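Walano Desk Chores
Data card and README

Last edited 9/18/23. Maintainer: Elsa Forsberg. Labeling and review: Rosine Baudry.

Walano Desk Chores is a set of two-arm recordings of small tidying jobs on a tabletop. Most of the jobs involve something soft that has to be held by one gripper while the other does the work. There is one camera near each gripper and one fixed camera on the table.
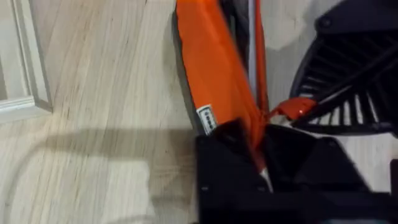
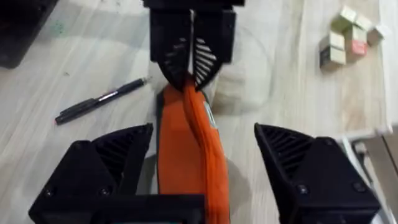
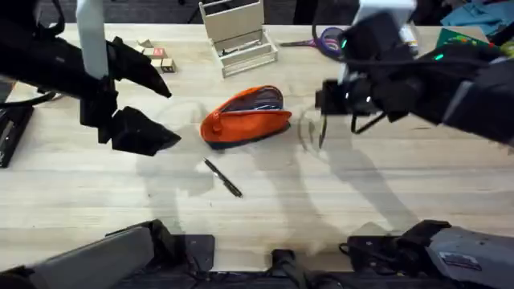

We put this set together to get a fair answer to a question we hear a lot, which is whether a pair of arms can do household chores yet. Our answer so far is "some of them, slowly, with a person driving." The pencil case is a good place to look. It is orange fabric with a dark trim, and it changes shape as soon as a gripper takes hold of it. Lying on the table, unzipped, it looks like a simple pouch. Pinched at one point and hanging, it becomes a long twisted strip, and a model that has learned the first shape may not know what to do with the second. The pen next to it is the easy part. It is stiff, and it stays the same length whichever way you turn it.

What is in the set

786 episodes in the main release, all driven by a person through a pair of leader arms. 100 more are held back for testing and are not in the download. Every episode has the three camera streams, joint positions for both arms, gripper opening, and one written instruction.

The instructions are short and were typed by the driver before starting. We fixed spelling and left the rest alone, so the same job may be called "put the pen away" in one episode and "pen in case" in another.

Folders

medar/ — stiff items only (pens, blocks, scissors)
venter/ — soft items (pencil cases, cloths, pouches)
drolgate/ — mixed jobs, where a stiff item goes into or comes out of a soft one
splits/ — train and validation lists
notes/ — reviewer notes, one text file per episode

The folder names are internal project names and mean nothing else. Please keep them if you mirror the data, as the loader looks for them.

Labels

Each episode is marked done, partly done or not done. Rosine Baudry watched all of them and made the call. Partly done is used when the item ended up in the right place but something else went wrong, such as a case left open when the instruction said to close it. 195 episodes are marked partly done. We suggest leaving them in for training and taking them out when you compare scores.

Pauses have not been trimmed. Drivers stop to think, and on soft items they stop a lot.

What we have seen so far

We trained 2 baseline policies, one on medar/ alone and one on everything. Both can pick up a pen from open table on most tries. Neither is dependable with a zipper. The usual failure is that the holding arm lets the fabric sag, the opening folds shut, and the other arm keeps pushing at a place where there is no longer a gap. Handing a soft item from one gripper to the other goes better, as long as the second gripper comes in with its fingers wide open and waits before closing.

A person would put a pen in a case and zip it without looking up from a phone call. We would not leave either policy alone with that job. Shop-floor packing of boxed goods seems much closer to us than a messy desk does, but this set does not test it.

Known problems

- The cameras near the grippers blur during quick moves. We kept those episodes.
- The fixed view loses sight of small items when an arm passes over them.
- Lighting was not controlled. Shadows of the arms fall across the work.
- There is one table and one pair of arms. Do not expect a policy trained only on this to work in your kitchen.
- Tags sewn into fabric items are seldom readable, so do not use them to tell items apart.

Using it

Run the check script after download and before anything else. If it reports a missing stream, fetch that episode again; a half-copied file will load without an error and give you blank pictures.

Research and teaching use is fine. Ask before using it in a product.

Changes

The next update is planned for November and will add more zipper episodes to venter/. Corrections to labels are welcome. Send the episode name and what you think the label should be, and Rosine will take another look — she has changed several already.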